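Print this page | E-mail this page

Norketti (ski area)

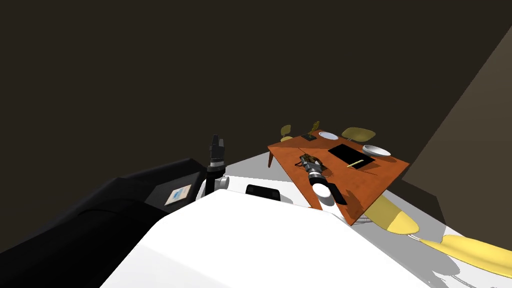
Norketti is a small ski area on the north side of Baltov Ridge, at the upper end of the Spanos valley. Day area mostly, with a short bed base in the village below. Run by the Dukon Lift Company, which also owns the parking lots, the rental shop and the road sign. Summit elevation 2,465 feet. Five lifts, four of them running in a normal winter.

The name is used for both the hill and the settlement at its foot, which causes some confusion in older guidebooks. In this article it means the ski area unless stated otherwise.

Location and terrain

The ridge runs east to west, so nearly all the skiing faces north. Good for holding snow, bad for sun. The upper third is steep and narrow, cut through spruce. Below the mid station it opens up into old sheep pasture, wide and fairly even, and this is where most visitors spend the day. The bottom stretch is almost flat and beginners are often seen poling the last bit to the lift line.

Three main trail groups:

Upper Baltov – expert runs off the summit chair. Ungroomed apart from the ridge track. Closes in high wind, which is often.

The Pastures – intermediate, groomed nightly, lit on the eastern side only.

Spanos Flats – learning area, with a carpet and a rope tow. Fenced off from through traffic after a change in layout, see History.

The tree skiing between the first two groups is not marked on the trail map but is inside the boundary and gets patrolled. West of the ridge track is outside it. The rope there is a closed boundary and not a suggestion, passes are pulled for ducking it.

Lifts

The summit chair is a fixed-grip double and the oldest lift still standing. Slow. Wooden slats on the seats were swapped for vinyl pads, later swapped back when the pads split in the cold. The Pastures are served by a quad, also fixed grip, with a loading carpet added afterwards to let it run a little faster. A T-bar runs beside it and is used on race mornings and on days when the quad is down for wind. The carpet and the rope tow make up the rest.

The rope tow is the one usually left idle. It turns on holiday weeks and for school groups, otherwise the carpet handles the learning area by itself.

There have been plans for a chair out of the lower parking lot, which would save the uphill walk that day visitors complain of. Tower sites were surveyed and a line was partly cleared. Nothing built. The cut is still visible from the road and gets used as a skinning route.

Snow and season

Opening is normally in December, on machine-made snow in the Pastures, with Upper Baltov following whenever there is enough natural cover. Some years that is January. Some years not at all, or for a few scattered days. Closing depends on the flats, which melt out first and leave skiers carrying their gear across mud to the lodge.

Snowmaking water comes from a pond above the mid station, filled in the fall from Spanos Creek. The permit limits how much can be drawn once the creek ices over, so early season matters more here than at areas with a lake or river to pump from. A cold snap before the holidays usualy decides the winter. If the pond is empty by mid January the guns are parked and the area lives on whatever falls.

The summit has no snowmaking. Pipe was laid part of the way up and then abandoned when the pumps proved too weak for the lift. Hydrants from that period are still in the ground along the ridge track, padded in orange.

History

Skiing on the ridge started with a farm rope tow, driven off a truck axle, in the lower pasture. It ran on weekends and the farmer's barn served as the warming hut. The tow was moved uphill twice, looking for better snow, before the T-bar went in and the site started to look like a business.

Dukon took over after the T-bar's builders ran short of money. The company was at the time a maker of freight cableways for quarries, with no passenger lifts to its name, and the summit chair was partly a showpiece for other buyers. Not many came. Dukon left manufacturing in the end and kept the hill, which is how a lift company with no lift factory came to run a ski area.

The quad came later, bought used and re-engineered for the shorter line. Its arrival moved the main flow of skiers straight through the learning area and there were collisions. After 3 seasons of this the trails at the bottom were re-cut, the fence went up and the beginner area was shifted to the east side where it is now. Locals still call the old spot the Bowling Alley.

Night skiing was tried on the whole of the Pastures and then reduced to the eastern side, mainly over power costs. Lights go off at 9 p.m.

Racing

The T-bar hill is used for slalom training and school league races. It is short but has a proper pitch in the middle and a flat finish, and it can be closed off without losing the rest of the Pastures. Timing hut at the top, start shed moved on skids. Giant slalom is only possible when the summit is open, so fixtures on the calender are often changed to slalom at short notice.

Base area

One lodge, at the foot of the quad, with a cafeteria on the ground floor and a bar upstairs. Rentals and tickets in the long building behind it. Patrol has a room there plus a hut at the summit. Brown-bagging allowed in the cafeteria – tables nearest the windows go early on weekends.

The village has a few guest houses and an inn. No slopeside lodging, the zoning does not permit it. A shuttle runs to the lodge from the lower lot and from the village bridge on weekends and school holidays, weekday visitors drive or walk.

Summer use

Hay is still cut in the lower pasture under an agreement that goes back to the original farm. Lifts do not run for the public in summer. The ridge track is open to walkers and joins the valley path at the creek crossing; dogs on leash until the hay is in. Mountain biking is allowed on the service road only.

See also: Spanos valley; Baltov Ridge; Surface lifts; Fixed-grip chairlifts

Print this page | E-mail this page

Contact us | Copyright, all rights reserved | Back to top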